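Drellow Desk Felt, single sheet
Made by Fellden, Surndale

The Drellow is a wool felt for the top of a working desk. It is 12 mm at the raw stage and we press it in two steps until it is firm enough to write on with a ballpoint pen. The wool comes from two farms near Surndale and is washed there before it is carded. We do not bleach it. The natural sheets can therefore differ a little in tone from one delivery to the next, and if you need two sheets that match, please order them together.

Colors: natural, moss, rust, ink blue
Weight of large sheet: 416 g
Edge: cut, not sewn
Backing: none, or natural rubber dots on request
Delivery: 19 working days for large sheets, faster for small ones

The felt was drawn by Auður Norðdahl, who wanted a surface that makes less noise when a cup or a pair of scissors is put down. She tested the first sheets in her own office through one winter and asked us to make the corners less round. We followed her advice, and the corner has been the same since then.

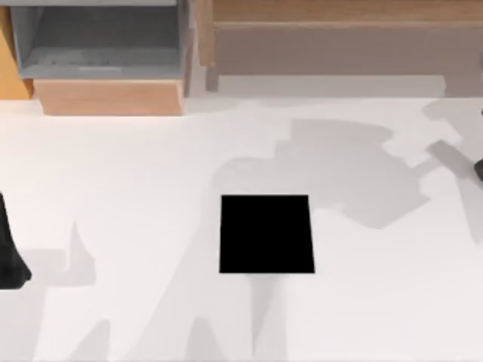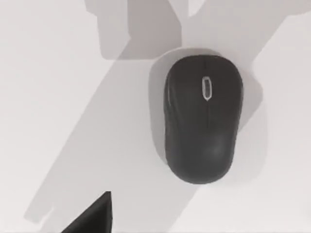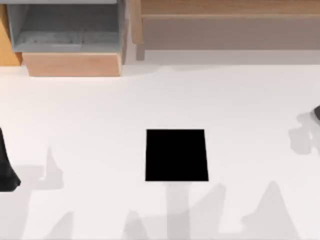 Choosing the right size is the question we receive most often by mail. Measure the depth of your desk first and subtract the part where a lamp or a screen stands. Then think of what stays on the desk all day. A computer mouse, like the black one on the pale tabletop in the middle picture, needs room to travel to the side, and many customers forget this when they measure only for the keyboard. The large sheet leaves enough room for both. An optical mouse works well on the moss and ink blue sheets. On natural we recommend that you try a sample first.

Care is simple. Brush the felt with a clothes brush in one direction. Coffee should be taken up with a dry cloth at once, without rubbing. Do not wash the sheet in a machine, it will shrink and the edge becomes wavy. New felt can give off some loose fibers during the first weeks.

Samples are 23 kroner each and the sum is taken off your order. Shops can buy through Thorlacius, our agent for larger quantities. For special sizes and cable openings, write to Grethe Kragh in the workshop and include a drawing with all measures in millimeters. The workshop is closed in July.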